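Last updated: August

Kashindye hand and controller trial – progress report to Cevent

Period covered: from delivery of the second pair of hands to the end of July. Written in a bit of a rush between test blocks, figures checked against the log, wording not.

Where we are

Most of the comparison is done. Both hands have been through the tabletop set, and the hand from Wesetti has now started on the whole-body set, with the humanoid on its feet. The Kaltel hand follows once the wrist plate is sorted (see Problems). Two controllers tried so far, the stock one and our own. Third one dropped, would not hold its timing and we lost enough days to it already.

Total grasps logged to date: 3,861. The plan said 1,000 per hand before moving off the table, so we are well past that.

Tabletop results

Wesetti hand – good on handles, straps, anything it can hook. Poor on flat things. Picks up a paperback only if the edge hangs over the table. Fingers slow to open, which cost us more drops on release than on pickup, oddly enough.

Kaltel hand – better on flat and small items, clearly. Thumb comes in lower. Weaker on anything that swings, the load pulls it round and the grip creeps. Runs warm in long sessions, so we now rest it between blocks of 60.

Neither is good with soft packets. We have stopped putting those in the scored set and log them seperately.

Controllers

Stock controller fine for single grasps with the arm held still. Once the arm moves with something in the hand it overshoots at the elbow and you get a swing. Ours is smoother but slower to react when the object slips. At the moment I'd pick ours for carrying and stock for picking off the table, and switching between the two mid-task works but isn't tidy – there is a short pause at handover that we want rid of.

Settings changed since last report:
- wrist stiffness lowered for all carrying tasks
- finger closing force capped, same cap for both hands so the comparison is fair
- release now waits for the arm to settle
- logging at 800 samples a second on the hand, arm unchanged

Whole-body set

Started last month in the furnished room. Task list is short on purpose: take an item with a handle, carry it to the shelf, put it in a named cubby, step back. Balance and grip get scored as two seperate things, otherwise a stumble hides a perfectly good grasp. Overhead cables stay on for all of this, untethered is not in this phase.

Early impression only, not enough runs to quote: basket handles suit the Wesetti hand very well. Thin handle, closes right round it. The trouble is at the shelf. Low cubbies mean bending the knees and reaching at once and the controller treats the two as unrelated. Middle row much easier.

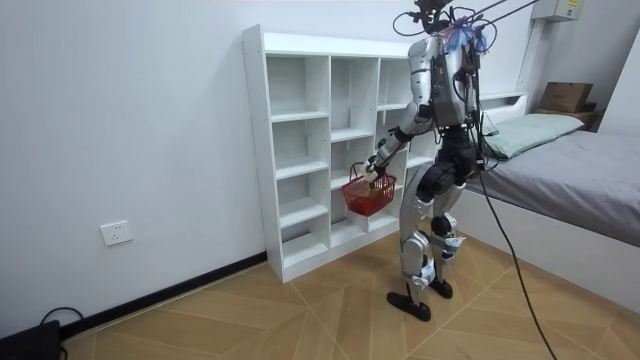
Problems

Wrist plate for the Kaltel hand came with the wrong hole spacing. Replacement ordered, supplier says this month. Until then no standing runs with that hand, and the whole-body comparison is one-sided, please read it that way.

Cable on the hip side drags when the robot turns. Going to try a longer run with a clip higher up.

Two days of arm logs have a clock offset. Recoverable, needs an afternoon.

Money

Inside budget. Wrist plate is small. The spare finger set was not in the original costing but comes out of the repairs line, nearly used up now. May need to move a bit across from travel – will write seperately if so.

Next

- fit plate, start Kaltel standing runs
- finish Wesetti shelf runs, all rows
- fix the pause on controller handover
- add a heavier load to the carrying task
- draft comparison table for your comments before the final report

Decision needed from you: do you still want the wrist camera test in this phase? We can fit it in, but only by cutting the heavier load runs. Would like an answer before the plate arrives.

© Kashindye project. Questions about this report to the project office. Back to top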